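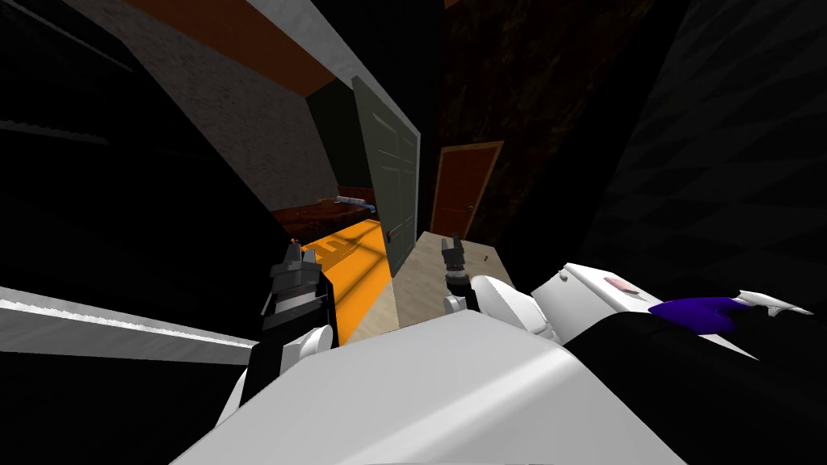

Kidney-friendly cooking, tips from the Vuscombe kitchen page
Last updated 30/05/2023

Quick ones first, more when I get a minute. All of this is for people who've been told to cut salt, or potassium, or both. If your dietitian says different, go with them.

Potatoes. Peel, cut small, boil in a big pan with loads of water, pour the water away. Don't save it for gravy (I did, for years). Want roasties? Boil first, then roast. Steaming or microwaving from raw doesn't do the same job, the potassium stays put. Same for carrots, parsnips, swede.

Tinned beans and veg: drain, rinse under the cold tap, drain again. Buy the ones in water if you can.

Salt substitutes. Read the back. A lot of them are potassium chloride and no good at all if you're on a potassium limit. Ask before you buy.

Stock. Cubes are mostly salt. I do a bag of onion ends, celery tops, peppercorns, a bay leaf, simmer 30 minutes, strain, freeze in an ice cube tray. Not for strict potassium people though, see above about cooking water.

Flavour without salt: lemon, vinegar, garlic, mustard powder, smoked paprika, fresh herbs at the very end. Toast cumin seeds in a dry pan. Your tongue takes a few weeks to get used to it, stick with it.

Processed meat and cheese slices. Look for anything with "phos" in the ingredients. Phosphate additives get taken up far more easily than the natural sort. Cola has them too.

Fluid limits. Fill a jug in the morning with your day's allowance. Every time you have a drink, tip the same amount out of the jug. Jug empty, that's your lot. Small cups help. Frozen grapes are nice to suck on but count them as fruit. Custard, soup, jelly and ice cubes all count as fluid, people forget teh jelly.

Bread. Homemade, I use almost 200 ml water to a small loaf and half the salt in the recipe. Rises a bit faster so keep an eye on it.

Binders. If you've been given phosphate binders keep a strip by the cutlery, as well as the one in your bag. Useless if they're upstairs.

Birsen Kaplan sent this one in: cook double, unsalted, take your portion out, then season the rest for everybody else. Saves doing two dinners.

And from Azucena Mendoza, write the salt per 100 g on the lid of the jar in marker pen so you dont need your glasses every time.

Still to add: packed lunches, eating out, what to do with leeks.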